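Laundry, small stuff first

Updated September 2020

Quick ones today, washing machine is going and I have 90 minutes.

Socks. Wash them inside out, the fluff and skin is on the inside. Pair them before they go in the machine if you can stand it. I can't. Mesh bag for the little ones, zip closed, rubber band round the zip pull so it stays put.

Stop overfilling. A flat hand should fit between the clothes and the top of the drum. If not, take a towel out.

Less detergent! Half the cap for a normal load. Stiff towels usually mean too much soap. Run them again with nothing but a cup of white vinegar, then once more plain. Never vinegar and bleach together, not even one after the other in the same load.

Darks: cold, short, inside out. I spin at 1000 for tees and socks and less for anything knitted. The machine goes faster but the creases are not worth it.
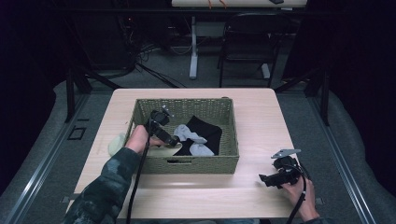
Small things in a low basket, ready to sort.

Sort on a table and not the floor. Your back will thank you. I keep a low woven basket for the bits that get lost in the big hamper, socks, cloths, the odd hankie. Empty it every time or it turns into a second hamper.

Single socks get 4 weeks. After that they're dusters. Old cotton ones are great on blinds, put one on your hand and go slat by slat.

Black cloths and polish cloths: no fabric softener, it leaves a film and then they just smear. Same goes for microfiber. Wash those apart from towels, they grab all the lint.

Smelly machine? Hottest cycle, empty drum, then wipe the rubber seal and pull out the drawer. Leave the door open after. Clean the filter too, towel on the floor first, there is allways more water than you think.

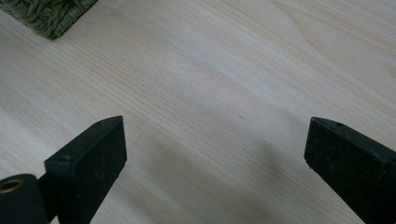 WOOD & TABLETOPS

Damp laundry on bare wood is asking for a gray mark. Towel down first or fold it somewhere else.

White ring from a cup: on a waxed or varnished top, try a dry cloth and a warm iron, no steam, few seconds at a time. Keep checking. Doesn't work on every finish so start at the edge.

Bare wood feels rough after wiping? The grain has lifted. Let it dry right out, then fine paper, with the grain, light hand. Wipe the dust off with a barely damp cloth.

Crumbs in the joints: old tooth brush, then vacuum. Dont use a knife, you'll scratch it.

Ink: blot, don't rub. Test whatever your using underneath the table first.

More next time, mostly curtains. Machine just beeped.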